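Robot thread, because Kala stopped dead at 4 pm on Saturday and I have had a weekend to be bitter about it.

Kala is the arm in our shop in Stultbridge. She moves small parts from one side of a table to the other. She has done this some 3,000 times without complaint, which made me smug.

The fault was "joint 2 communication lost." So naturally I spent two hours on joint 2. New connector. New firmware. A long call with Fouad Fahmy, who asked if I'd tried turning it off. Fouad, I had turned it off so many times.

Joint 2 was fine. Joint 2 would like an apology.

Sanaa Ouali came in on Sunday, watched one cycle with her coffee, and said "your paper moves." I said the paper does not move. The paper moved.
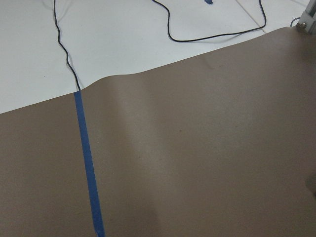 Kala's view of the table. Blue tape by me. Look at the top edge of that paper and tell me it's flat.

So, our best theory. Every time she swept back low, the gripper caught the lifted edge. The paper dragged on a cable, the cable tugged a plug, and the plug let go for just long enough to scare the controller. 700 cycles of that and it finally let go for good.

The part I'm less jokey about: the arm stopped with a part held out over the spot where Erlinda Yap usually stands. She was at lunch. The stop worked the way it's supposed to, but I'd rather not learn that from a loose plug again.

Things changing this week: real clips for the cables, a higher return path, and a line on the floor that people stay behind while she's powered. Hanane Saber is writing up the last one, since people listen to Hanane.

Also I've been told tape is "not a cable management strategy." I've got most of a roll left, so we'll see.

Anyway she's running again. Sanaa wants the paper gone too. I like the paper.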